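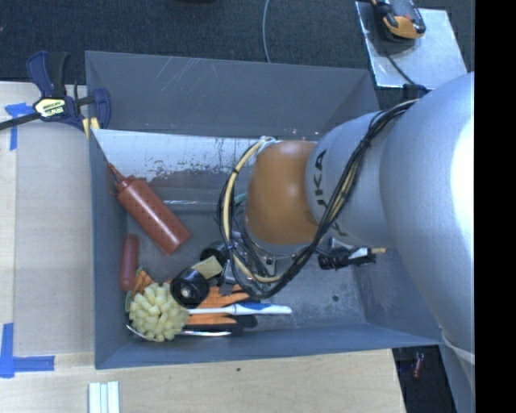

Amedeo D'Amico writes that the bearing grease article in the March issue left out the one question he deals with most often, namely what happens when a new grease is pumped in on top of an old one. He has a point. The article covered intervals and quantities and said nothing on mixing.

Grease is oil held in a thickener. The thickener is usually a soap (lithium, calcium, aluminum or sodium) or a non-soap material such as polyurea or bentonite clay. Two greases can carry nearly identical base oils and still react badly if the thickeners differ. The usual results are softening, where the mixture loses its structure and runs out past the seals, and hardening, where it stays in place but releases too little oil to the rolling surfaces.

Lithium and lithium complex are normally compatible with each other. Clay is a poor match for most soaps. Polyurea varies so much between formulas that a general chart should not be relied on. Base oils need a separate check. Mineral oil and PAO mix without difficulty. Silicone and PFPE should be kept apart from everything else.

Color is no guide. It comes from dye and additives, and two blue greases may have nothing else in common.

The Reltdale pump house changed products last year on 14 motors. The steps used there were as follows.

Get written compatibility data from the supplier for the exact pair of products. If the pair is rated incompatible, take the bearing apart and clean it. Purging is not an acceptable substitute.

If the pair is rated borderline or better, remove the drain plug and run the motor at operating temperature. Add the new grease in small shots until the discharge matches it in color and texture. Leave the plug out until discharge stops, then refit it.

Halve the regreasing interval for the next 2 cycles. A bearing on a 600-hour schedule goes to 300 hours, then returns to normal if temperature and vibration readings are steady.

Flush the supply lines and the gun as well. A long line holds enough old product to undo the work at the bearing. The lines at Reltdale had been skipped on the first motor and the job had to be repeated.

Label each fitting with the product name and the changeover date. The storeroom label sheet is form 1785, and blank copies are in the maintenance office.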